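La piedra que no se mancha (y otras mentiras de cocina)

Trabajo final de la asignatura Materiales y Vida Cotidiana
Segundo curso, grupo de tarde
Entregado el 12/3/22

1. De dónde sale esto

El enunciado pedía «un material presente en el hogar y su relación con los hábitos de quienes lo usan». La mitad de la clase eligió el plástico, que tiene la ventaja de que ya está todo escrito. Yo elegí las encimeras, por un motivo poco académico: en enero derramé medio vaso de vino tinto en la cocina de mi piso de alquiler y pasé una tarde entera leyendo foros de limpieza. Cuando terminé sabía más de porosidad que de cualquier otro tema del temario, y me pareció un desperdicio no aprovecharlo.

La pregunta inicial era si la gente sabe de qué está hecha su encimera. La respuesta corta es que no. La larga ocupa las páginas que siguen.

2. Qué se llama «granito» y qué lo es

En geología el asunto está bastante claro. El granito es una roca ígnea formada por cuarzo, feldespato y mica, que cristaliza despacio y a profundidad. El mármol es una roca metamórfica, caliza que ha pasado por presión y temperatura, compuesta sobre todo de calcita. El primero aguanta bien el limón. El segundo reacciona con él, pierde el brillo y deja una marca mate que en los foros llaman «quemadura», aunque ahí no se haya quemado nada salvo la paciencia del dueño.

En las tiendas el asunto está menos claro. Visité dos exposiciones, la de Gadberg y la de Rirnar, y en ambas la palabra «granito» se usa con generosidad. En Gadberg había una muestra etiquetada como «granito marmóreo», expresión que mi profesora de Geología del bachillerato habría devuelto subrayada en rojo. En Rirnar me explicaron que el cliente pide por el color y que el nombre viene después. El modelo Asa, por ejemplo, es blanco con motas; el modelo James es blanco con vetas; y hay quien se lleva el segundo convencido de que es el primero en versión elegante.

A eso se suman los compactos de cuarzo, que son cuarzo molido con resina, y los laminados con una fotografía de piedra impresa encima. Un laminado bien hecho engaña a dos metros de distancia. A medio metro se repite el dibujo, y una vez que se ha visto la repetición ya no se puede dejar de ver. Lo digo por experiencia: la encimera de mi piso tiene la misma mancha gris con forma de pato en tres sitios.

3. El cuestionario

Preparé un cuestionario breve y lo pasé a familiares, compañeros, vecinos de mi portal y a los contactos de todos ellos. Recogí 191 respuestas. No es una muestra representativa de nada, excepto quizá de las personas que contestan cuestionarios sobre encimeras, un colectivo que merecería su propio trabajo.

Las preguntas eran estas:

De qué material cree que es su encimera.
Cómo lo sabe.
Con qué la limpia.
Si alguna vez ha puesto una sartén caliente directamente encima.
Si lo volvería a hacer.

La segunda pregunta resultó la más útil. La respuesta más repetida fue «porque está fría», que sirve para distinguir la piedra de la madera y para poco más. También apareció «porque pesa», lo cual me dejó pensando en cuánta gente ha levantado su encimera. De todos los encuestados, solo 13 mencionaron una factura, un presupuesto o cualquier papel donde constara el material.

En la cuarta pregunta hubo una cosecha notable de noes rotundos seguidos, en la quinta, de un «no lo volvería a hacer». He contado esas respuestas como síes.

4. Blanco, gris y negro

Lo que más pesa en la compra, según me dijeron en las dos exposiciones, es el tono. Los blancos con gris dominan los catálogos desde hace años, y la diferencia entre moteado y veteado decide la venta bastante antes que la dureza o el precio. El moteado disimula las migas. El veteado disimula los arañazos, siempre que el arañazo tenga la cortesía de seguir la veta.

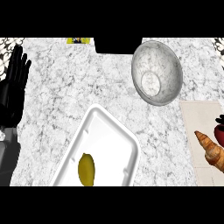

Encimeras claras en imagen generada por ordenador.
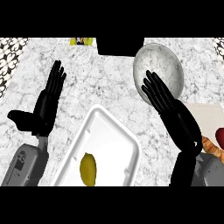
El precio también va por tono, con cierta independencia de lo que cueste extraer la piedra. En Gadberg, una encimera en L para una cocina mediana salía por 2849 euros en blanco veteado, con fregadero encastrado y copete incluidos. El mismo corte en gris oscuro moteado bajaba a 2000 euros. Pregunté si el gris era peor material y me contestaron que no, que incluso daba menos guerra, pero que «oscurece». Pagar la diferencia por una superficie que enseña cada gota de café me parece una decisión respetable, del mismo tipo que comprarse un sofá de terciopelo teniendo gato.

5. La prueba de las manchas

Para la parte experimental conseguí cuatro retales: granito pulido, mármol pulido, compacto de cuarzo y laminado. El granito y el mármol me los regalaron en una marmolería después de prometer que no volvería a pedir más. Sobre cada retal puse café solo, vino tinto, aceite de oliva y zumo de limón, y limpié la mitad de las gotas a los diez minutos y la otra mitad a la mañana siguiente. Usé agua y jabón neutro, sin productos específicos, porque el presupuesto del trabajo era el mío.

Resultados:

Granito. Limpio a los diez minutos con todo. A la mañana siguiente, el aceite dejó una sombra que se fue aclarando en los días posteriores sin llegar a irse. El retal no estaba sellado, y eso importa más de lo que parece.

Mármol. El limón dejó marca a los diez minutos. El vino dejó marca y color. A la mañana siguiente el retal parecía el mantel de una boda. El café se fue mejor de lo que esperaba.

Compacto de cuarzo. Sin novedad con las cuatro sustancias. Es el alumno aplicado del grupo y cae igual de simpático.

Laminado. Sin manchas, salvo en el canto, donde el aceite se coló por debajo de la lámina. El canto es el punto débil de todos los laminados que he examinado, incluido el de casa, que ya tiene una esquina levantada a la que mis compañeros de piso y yo hemos decidido no mirar.

6. Lo que se recomienda y lo que se hace

Casi todas las guías de mantenimiento dicen lo mismo: sellar la piedra natural periódicamente, evitar el vinagre en el mármol, usar salvamanteles y secar después de limpiar. Comparé esos consejos con las respuestas a la tercera pregunta. El producto más citado fue un desengrasante genérico; el segundo, el vinagre, con especial entusiasmo entre quienes declaraban tener mármol. Hubo quien respondió «lo que haya».

Del sellado casi no apareció rastro. Varias personas me escribieron después para preguntar si sellar la encimera era algo que hacía el fabricante, el casero o ellas. Según el material y el acabado, puede venir sellada de fábrica, pero el tratamiento se pierde con el uso y hay que repetirlo. La prueba doméstica es sencilla: se deja una gota de agua un cuarto de hora y, si la piedra se oscurece debajo, toca sellar. La hice en la cocina de mis padres, se oscureció, y me llevé la culpa por haber mojado la encimera.

7. Limitaciones

Los retales procedían de piezas distintas y no sé cuánto tiempo llevaban cortados. El cuestionario preguntaba por creencias y no hubo manera de comprobar los materiales casa por casa. La valoración de las manchas la hice a ojo, con luz de ventana y siempre a la misma hora, excepto el segundo día, que me quedé dormido.

Me habría gustado repetir la prueba con granito sellado y con un mármol de acabado mate, que según la marmolería disimula mejor las marcas del ácido. La promesa mencionada en el apartado 5 lo impidió.

8. Anexos

Anexo A: cuestionario completo.
Anexo B: tabla de manchas por material y tiempo de contacto.
Anexo C: presupuestos recibidos, con los datos personales tachados y una mancha de café que no forma parte del experimento.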